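Packing bench people wanted — days and evenings, Filali building

Jokik is hiring for the bench. Not office work, not engineering. Bench work, hands, standing or sitting, your pick. We need people starting February and we'd rather have them trained before the Lurnorix line goes full time, so if this sounds OK to you please don't sit on it.

What we do: small parts kits. Trays, caps, clips, sample cups, little bags of screws. Orders come in, kits get made up, checked, closed, labeled, out the door. Currently 203 different kits on the books and most of them change a bit every season. Up to last year every one was done by hand start to finish. Now part of the filling is done by the Lurnorix arms and that part is growing.

So the job is changing and we want to say so up front instead of you finding out in week two.

What you'd be doing

Bench shifts — making up kits by hand. Still the biggest part of the week. Small runs, odd shapes, anything soft or tangly, anything a customer changed last minute.

Teaching shifts — doing the same picks and places with the hand grippers so the arms can learn from them. You hold the tool, you pick the part up, you put it where it goes, you do it again. Normal pace. No rushing, rushed picks get thrown out and we have to redo them.

Line shifts — keeping an eye on the arms, clearing jams, refilling bins, pulling kits that look wrong. You stop the line if you think it needs stopping. You don't have to ask first.

Everybody rotates. No one does teaching shifts more than two days in a row, your wrists will thank us. We tried longer at the start and people hated it, fair enough.
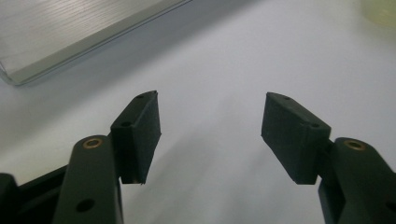
Will the arms take over the job I'm applying for?

Part of it. The long repeat runs are going to the arms and they are not coming back to the bench. The hours we're hiring for are in the small runs, the checking and the teaching, and those are written into the contract as guaranteed hours, same rate for all three kinds of shift. If a kit moves over to the line the people who taught it get first pick of the line shifts on that kit.

What's different from a regular packing job

Less lifting. More looking. The folks already here say the day goes slower in some ways, you're not racing a count anymore, but you have to stay awake on the line shifts and that is tiring in it's own way. Some like it, some asked to stay mostly on the bench and we've worked that out with them where we could.

There is no individual pick rate. We dropped it. The line has a number, the room has a number, you don't have one.

Recordings from teaching shifts are used for training the arms. They are not used for reviews, discipline or timing you. Talking gets recorded too if you talk near the tool, so audio is stripped before anyone works with it. This is all on one sheet you get before you sign, read it, ask about it.

You also get a say. Any kit going over to the line has a trial first and the bench crew can send it back. Last round they sent back a clip kit that kept arriving with the clips upside down. It's still done by hand.

Who we're looking for

Steady hands. Decent eyesight, glasses fine. Can read an order sheet. Shows up. Says something when a thing is wrong.

Left handed people very welcome, right now nearly everyone teaching is right handed and it shows.

No experience with robots or computers needed. If you've done sewing, kitchen prep, pharmacy filling, electronics, nail work, fishing tackle, anything fiddly — put it down, it counts.

No degree, no test. You do a paid tryout, one shift, half bench and half gripper. Paid whether we hire you or not.

Hours and pay

19 dollars an hour to start, goes up after the first 651 hours worked (that's hours on the clock, training included). Evening shift gets extra. Pay is every other week.

Days 7 to 3, evenings 3 to 11. Part time possible on days, not on evenings yet. No Sunday work.

Break room has a real kitchen. Parking in back, enter from the Sevgate side, the front lot belongs to the other tenants and they do tow.

Training is the first two weeks, all paid. Bench first, then gripper, line last. You wont be left alone on the line until you say you're ready and your lead agrees.

How to apply

Come by the front desk between 10 and 2 any weekday and ask for Rommel Quiambao, he runs the bench crew and does all the tryouts himself. Or leave your name and a phone number with the desk and he'll call back, usually same day, evenings if you tell him evenings. Resume is fine but not required. A few lines on a piece of paper is OK.

Please say which shift you want and whether you can start in February or need longer. Needing longer is not a problem for days. For evenings we do need people at the start.

If you applied last year and didn't hear back, apply again — the old list got lost when we moved upstairs and that's on us.

Bring ID and closed shoes to the tryout. Long hair tied back, no rings on line shifts. Lockers have locks.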